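Saturday, August 9, 2025

I have been meaning to write up the alarm count from our unit since the monitors were moved to the new central station. The short version is that the count is done, it is smaller than the first export suggested, and most of the work was in deciding what to call one alarm.

Background for people who don't work in intensive care: every bed at Pullano has a Cakard bedside monitor. The monitor alarms on its own, and it also sends the event to a central station, where the Vivorix logger writes it to a table. Until April the logger was treated as a black box. It filled up, and the oldest rows were dropped. Nivaldo Fontes, who looks after the interface side, got the retention period extended and gave me read access. My part was to take two weeks of rows and turn them into something the nurses could argue with.

## What counts as one alarm

The raw table doesn't hold alarms. It holds state changes. A low oxygen saturation alarm that starts, gets silenced, comes back when the silence period runs out, and then clears will leave at least four rows. If the sensor drops out in the middle, there is a technical event in between and the whole thing begins again under a new event number. The export screen counts every one of these starts as a separate alarm, and I suspect most of the scary totals passed around at meetings come straight from that screen.

I merged any restart on the same bed and the same parameter if it came inside the silence period. I left technical events (lead off, sensor off, no signal) in their own group. I did not try to guess which alarms were "real." That takes someone at the bedside or a stored waveform, and we had neither for most of them.

After merging, the two weeks came to 1,478 patient alarms. The merge removed over 1,000 rows that the export screen would have reported as new events.

## Saturation

Of the 1,478, low saturation made up 684, so a little under half. Nothing else came close. Arterial pressure was second, then respiratory rate from the chest leads, then heart rate. True rhythm alarms were a thin slice at the bottom. 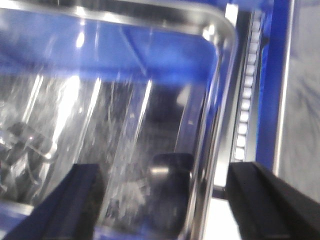 The saturation group is hard to read from the table alone. The logger stores the value at the moment the limit was crossed and the lowest value before the alarm cleared, and nothing in between. There is no perfusion index and no waveform. It is like looking at something blue through the wall of a clear plastic container that has picked up scuffs and scratches and has bright streaks of light running across it: the color gets through fine, and the detail is anyone's guess. A short dip with a poor signal and a short dip with a good signal come out as the same row. I ended up sorting by duration, for lack of anything better.

Sorted that way, most saturation alarms cleared by themselves before the first silence was pressed. This fits what the nurses say. It does not prove those alarms were false. A patient can drop briefly during turning or suction and recover, and the alarm was correct the whole time.

## Delay settings

The monitors allow a delay between crossing the limit and sounding. Ours were set to the shortest value on every bed. I couldn't find a written decision for this. Viera Mikuš, our senior charge nurse, remembers it as the setting the monitors arrived with, and the configuration sheet from installation has that line blank.

I ran the two weeks again on paper with a longer delay, using the stored start and end times. The saturation group shrinks a lot. The pressure group barely changes, as those alarms tend to last. Two cautions about this kind of replay:

- Restarts inside the silence period are hard to model. The monitor's timer resets in some cases and carries on in others, and the manual covers only the first.
- A delay on saturation adds to the averaging time of the sensor. The true wait is the sum of both, and people quote only one of them.

Viera's view is that the limit should be set per patient before anyone touches the delay. I agree with the order. Plenty of beds had the default lower limit on patients whose ordered target was below it, so the monitor was alarming on a value the physician had accepted.

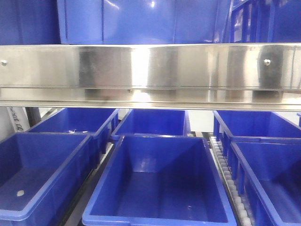

*Blue bins on two levels, with the steel shelf beam between them.*

## Sensors

The technical events deserve their own post, but one item belongs with the saturation count. We use two kinds of finger sensor, the reusable clip and the Pasaribu adhesive wrap. The table does not record which one is on the patient. I asked for a free text field at sensor change and was told, reasonably, that it would not get filled in at night. Nivaldo thinks the cable type can be read from the monitor's status message, which would give us the split without any typing. He has found the field in the message but not yet a list of what its values mean.

## Where it stands

Per-patient limits are now on the morning round sheet, under sedation target. The delay stays as it is until we have another two weeks of rows with the limits set properly. I'll use the same merge rule so the counts can be compared.

The script is a plain set of queries and one ugly loop for the restarts. If you run the same logger and want it, write to me and I'll send it along with the column notes. The timestamp column is in local time and does not mark the clock change, so check that before you trust any durations.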